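Berier Two-Arm Teaching Cell
Sold and serviced by Robichaud
Page last revised 21 Jan 2019

Hand-guided and remote teaching for small sorting and shelving jobs. Read the limits section before you ask for a quote.
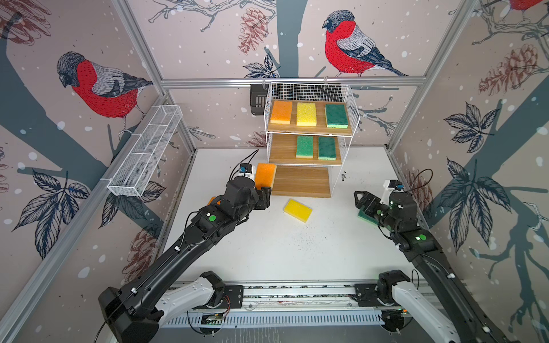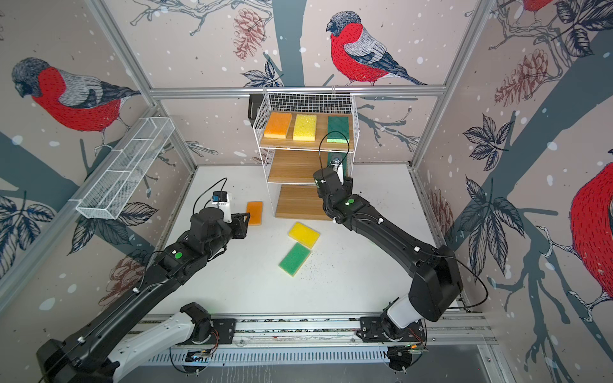
Berier's brochure says that anyone can teach this cell a task in an afternoon. We sell it, and we would put that differently. Anyone can move the arms in an afternoon. Giving the cell demonstrations it can learn something from takes longer, and most of the time goes into deciding what the task is. Take sponges and a wire shelf. The top shelf holds an orange one, a yellow one and a green one side by side, and a buyer will say the job is to make another row like it. Fine – but which arm takes the orange, and does it matter which way up the yellow one ends up? If two operators answer those questions differently, the recordings will disagree and so will whatever you train on them.

Two ways to teach

Hand guiding. You release the joints and move the arms yourself. It is quick to pick up and needs no extra hardware. Your hands and sleeves also get into the wrist camera views, and steering both arms at once is tiring. We suggest it for fixed positions and for very little else.

Remote control. The operator sits outside the cell and works a pair of Sorkach handles, one for each arm. The recordings are cleaner. You get almost no sense of grip force, so soft goods get squeezed harder than anyone intends. New operators should expect to throw away their first 12 recordings.

What is in the box

Two arms with parallel grippers
Wrist camera for each gripper
Aluminum mounting rail and cell posts
Recording software, 3 seats
Sorkach handles (remote package only)
Wall paneling is ordered separately

Limits

The brochure talks about learning from a handful of examples. Our own shelf trial used 3,063 recordings, and we were still adding more in May. For a single item going to a single spot, plan on 300 and be pleased if you need fewer. Ask any vendor, including us, how many attempts were left out of a success rate.

Teach with the mess you will have on the job. Crumbs on the table, goods lying at odd angles, a shelf that is already part full – if those never appear in the demonstrations, don't count on the cell coping with them later. The same goes for lighting and for whatever is on the walls. A change of background can upset a trained task, and Berier's manual gives that one line.

The cell will not read labels, and it won't tell you that a demonstration was a bad one. Somebody has to watch the recordings.

Compatibility

Recordings export to the Erico format. Import from Erico works for single-arm files only. Berier has promised two-arm import, with no date, so please don't buy on the strength of it.

Ordering

Choose the hand-guiding package or the remote package when you request a quote. Handles can be added later, but the cell must come back to Robichaud for fitting. Loan units are available to buyers who bring their own goods to the trial.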